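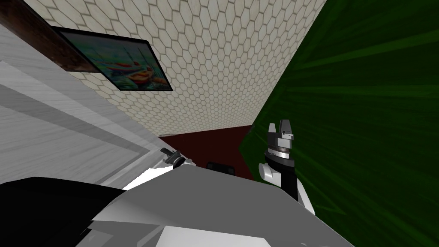
Setting the camera roll on a simulated two-arm robot

These steps are for the home build Nhàn Dương runs in Nenton before trying anything on the bench arms.

1. Load the room and both arms with the grippers pointing up. Use seed 707 so the wall and tile textures repeat between runs.

2. Attach the camera to the body link and enter the offsets from your own mount. Ours sits 11 mm forward of the plate.

3. Render one still and check that both grippers clear the body – the far one is the first to go behind it. A steep tilt across the room means the roll value is not zero. 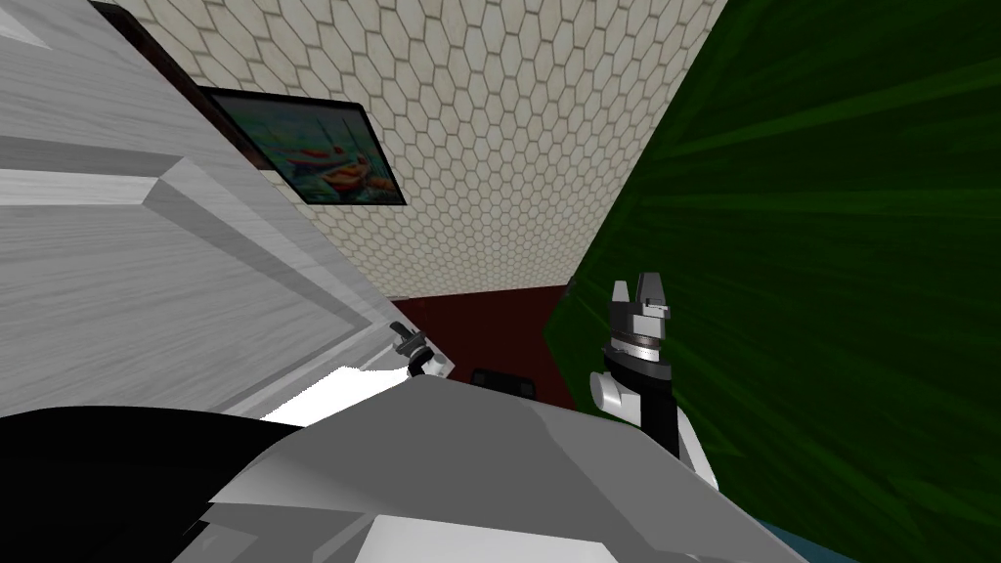 4. Change roll in small steps and render again after each. Leave pitch alone until roll is settled.

5. Save the values to the Zisov config, then run 40 frames with the arms parked. If the view drifts, the camera is parented to the world and needs to go back on the body link.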